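The teal tub and other promises

I have read a lot of advice on keeping a craft table tidy, and most of it was written by someone with a label maker. The latest lot came from a booklet called the Tilik Method, which I picked up secondhand in Pearce for $2. It says that every object should have one home, that the home should be visible from where you sit, and that a table organised this way can be cleared in 7 minutes by anyone, including children and (I am quoting from memory) "reluctant partners".

I'm suspicious of anything that can be done in 7 minutes by a reluctant partner. But our craft table had reached the stage where I was buying new brushes because I couldn't find the old ones, so in May I gave it a proper go.

The first instruction is to sort by what you reach for, with cutting things at the front, wet things at the back and anything with bristles standing up in a tub. I'd have said paint should be at the front, seeing as it's what everyone comes to the table for, but I did as I was told. Scissors in a row, blades away from you. Bottles in the wooden tray. Brushes in the teal tub with the cutout in the rim. A pot plant in the corner, which the booklet insists on for reasons to do with calm.
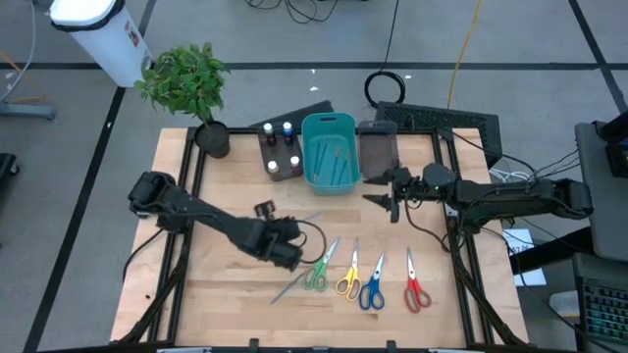 My first complaint is with the tub. It's a perfectly good tub for anything that isn't a paintbrush. The brushes are slim and the tub is wide, so they flop over sideways and you end up fishing about for the one you want. The booklet shows a tub crammed full of brushes, all upright like wheat. Very nice, if you own that many brushes. I suspect whoever wrote it also sells brushes. An old jam jar does the job better and costs you the price of the jam.

The tray I'll grudgingly allow. Small bottles wander, and they get knocked over, and a tray stops most of that. What it doesn't do is stop people taking a bottle out and leaving it somewhere else. The booklet says the gap in the tray will "call the bottle home". I have stood there and listened. The gap says nothing at all, and the next person puts a pencil sharpener in it.

Then there's colour. According to the Tilik people, coloured handles are worth paying extra for, because each colour belongs to a job. Green for paper, yellow for card, blue for fabric, red for tape and anything sticky. I went along to the Votar shop for a set and got them out in that order. I do like the look of them. I have my doubts about the theory. When you want scissors you take the closest scissors, and I say this as the person who made the rule about the blue ones and then cut a cereal box with them on the Thursday.
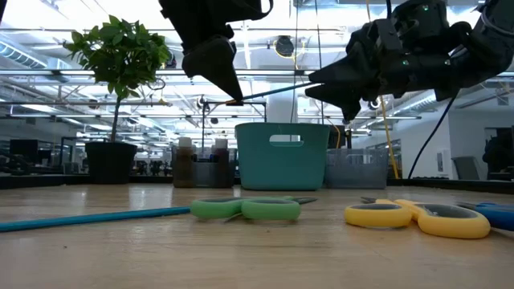 Green, yellow and blue handles, all on the table where you can reach them.

If you do want one pair kept for fabric, the old way still works: hide them. My mother kept hers in a biscuit tin on top of the wardrobe and they stayed sharp for my whole childhood. Colour coding relies on everybody remembering and everybody caring. A wardrobe only relies on everybody being short.

I'll also register a grumble about sticks. Every craft table collects them — dowels, skewers, bits of blue rod that came off something — and the booklet has no category for them at all. They aren't cutting things, they aren't wet and they have no bristles. I tried them in with the brushes and then spent my time pulling out sticks when I wanted a brush. I tried them at the back and they rolled. At the moment they live wherever they were last put down, which is exactly how they lived before I spent the $2.

The chapter on clearing away was the one I was most keen to argue with. It wants you to empty every container before you put anything back, so that you're "meeting each item fresh". I don't need to meet my paint fresh. We have been introduced. But a friend who runs the Saturday table over at Ernerico swears by it, so out it all came: bottles on the left, brushes in a heap, tub to one side.

I'll give the method this much. With the tub bare you do see how much room there is in it, and how badly it was being used. You also find out which paints you keep buying. I had a pink I have no memory of choosing and a yellow I must reach for constantly, judging by how often I replace it. So there is something in it, though I'd call it a once-a-year sort of job and the booklet wants it done every evening.

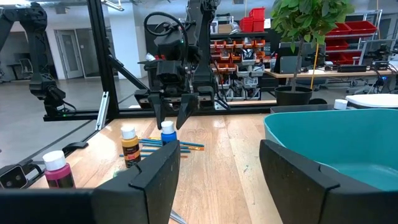
Brushes are better lying down, by the way. I know people say to store them bristles up in a pot, and that's fine once they're dry, but straight after washing the water runs down into the metal bit and loosens the glue. Flat on an old tea towel overnight, then into the jar. This isn't in the booklet. It has a page and a half about lids, though, and most of that is about how to feel about them.

Since someone is bound to ask about the 7 minutes: I timed it with the oven clock and it took me 26, and that was without the sticks. Maybe the author has a smaller table.

What I've kept so far is the tray, the scissors in a row (any colour, any job, I've given up) and the plant, which I've become quite fond of. The tub is still there but I'm going to put glue and tape in it, big lumpy things that won't fall over. The brushes are getting the jam jar as soon as we finish the marmalade.

There's a second booklet, apparently, on drawers. If it turns up in Pearce for another $2 I'll probably buy it and complain about that too.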